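Start-state convention (simulated manipulation)

A start-state convention is a written rule that fixes how a simulated workcell must look and behave before a robot manipulation trial begins. It covers the pose of each arm, the contents of the work surface, the placement of fixed furniture and the lighting. Such conventions are used where results from different sites are compared, and where recorded trials are pooled into one collection.

The best known version is the Clulstead convention, named for the workshop at which it was drafted. Its first text was written by Oriana Sosa and Octavio Ulloa and circulated in July under the title "Gallix Practice Note 2." Later revisions were edited by Rhona MacKinnon.

Scope

The convention applies to rendered scenes with one or more arms and fixed furniture. It does not apply to mobile bases or to physical cells, although several of its clauses were adapted from shop-floor checklists. Grasp scoring and task success are left to other documents.

Work surface

The surface must be clear of loose items at the first recorded step unless the task file lists them. An item that is listed but missing voids the trial. Raised lips and ledges count as part of the surface and are modeled as collision bodies, even where the task gives the arm no reason to touch them.

Shadows are dealt with in a separate clause. An arm outside a camera's view may still cast a shadow within it, and a vision policy can learn to read arm position from that shadow. The convention therefore requires that shadow casting be either on for all cameras or off for all cameras, and that the setting be stored with the trial.

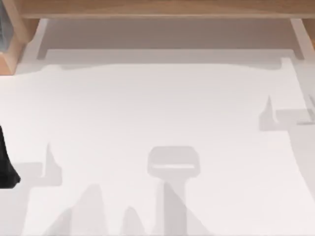

Cleared tabletop in a rendered two-arm cell, overhead view, with shadow casting on.

Early drafts allowed soft shadows to be switched off during training and back on for testing. Ignacio Retamal objected that this made failures hard to trace, and the option was removed in revision 2.

Fixed furniture

Furniture includes shelving, cabinets, benches and their bases. Each piece is given a name, a reference corner and a clearance zone. At the start of a trial no part of an arm may be inside a clearance zone, including the fingertips. Clearance is measured in three dimensions from the collision mesh. It may not be judged from a camera image, where a finger close to the lens can seem to overlap a cabinet that it is well short of.
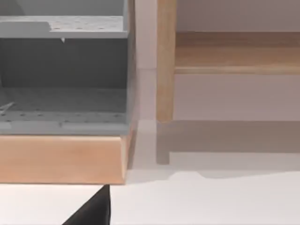 Perforated panels are a known source of disagreement between sites. Modeling each hole in the collision mesh slows the simulation, and a filled panel blocks hooks or pegs that should pass through. The convention permits a filled panel only when the task involves no insertion, and the choice must be declared. Wooden bases and legs may be reduced to plain boxes, provided that the box is no smaller than the visible shape. Rounded corners may be squared under the same condition.

Settling period

After loading, the simulation runs for 100 steps with all motor commands held constant. Contacts are then checked. Any body still moving faster than the limit in the task file causes the start state to be rejected and reloaded. After 2 rejections the trial is logged as invalid and is not counted as a failure of the policy.

Records

A compliant record holds the scene file version, the random seed, the joint positions after settling, the shadow setting and one still from each camera. Stills are kept for human review and have no standing in automatic checks.

Criticism and variants

Facundo Leiva has argued that strict start states favor policies that memorize a layout, and that clearance zones should vary between trials. The Flarach variant follows this view and draws the starting arm pose at random within set joint limits. The Alarcón variant keeps the fixed pose but moves the furniture. Neither variant changes the rules on shadows or settling, and records made under them must name the variant in the file header.

See also: Collision mesh; Domain randomization; Workcell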